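The Blue Cloth

Bezawit Yilma had been at Cokon for five weeks when she was put in charge of the cloth. She had applied for something in purchasing.

"It's light blue," said Olga Farías, handing over the folder. "People will tell you it's grey. Don't argue with them, just write it down."

The folder was thick. It held the memo from Tilahun on the third floor, who wanted the cloth folded in quarters, and the reply from Jiller, who had supplied it and felt that quarters would void something. There was also a receipt for 1,000 more of them, which Bezawit read twice and then put at the back.
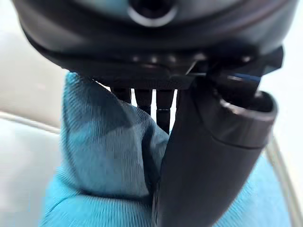
She had grown up in a house where cloths lived under the sink and died there. Her mother would have taken one look at the folder and used it to prop a window. But the salary was paid on time, the canteen did a decent lentil soup, and so at half past nine each morning Bezawit went down to the ground floor and wrote what she found. Crumpled, she wrote. Next day: crumpled. On the third day, feeling reckless, she wrote rumpled, and was asked to come and see Olga.

"We can't compare a rumpled with a crumpled," Olga said - not unkindly. "Drillska will want to know if it's got better."

"Has it?"

"That's rather your department." 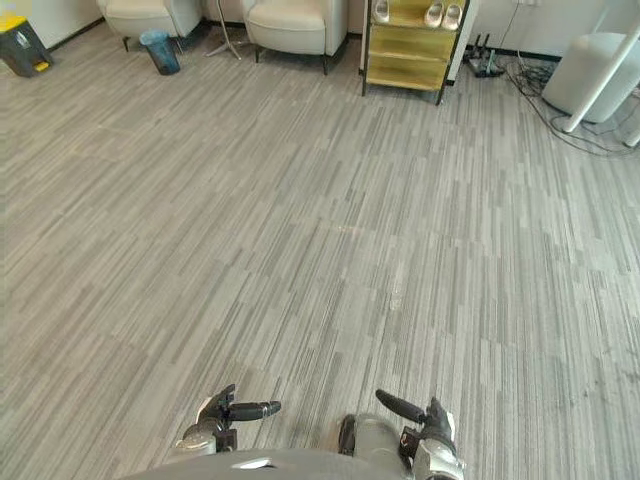 October came and the heating did not. Bezawit took to doing her writing-up downstairs, where at least there was a bit of light, and she began to grow fond of the room in the way one grows fond of a dentist's ceiling. It had carpet tiles in several greys, all streaks, chosen presumably by somebody who had once seen rain from a train. A small dark container with a yellow top stood over by the back wall. For a fortnight she kept her apple cores in her coat pocket in case it belonged to Jiller.

Then Tilahun came down in person. He was shorter than his memos. He stood on the carpet, looked at the cloth for a long while and asked whether anyone had tried ironing it.

Bezawit consulted the folder. On page 426 a predecessor had proposed exactly that, in pencil, and had been moved to Payroll.

"It's been raised," she said.

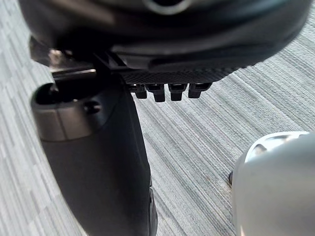

Afterwards

The iron was bought, approved and locked in a cupboard. Tilahun sent a note to say how useful he had found his visit, with a copy to Drillska, who replied to everyone asking to be taken off the list.

Bezawit was offered purchasing in the end. Olga walked her up to the new desk herself, past the lentil soup, and showed her the first order waiting to be signed. It was for cloths. She turned to the line marked colour, found it blank, and went to look for a pen.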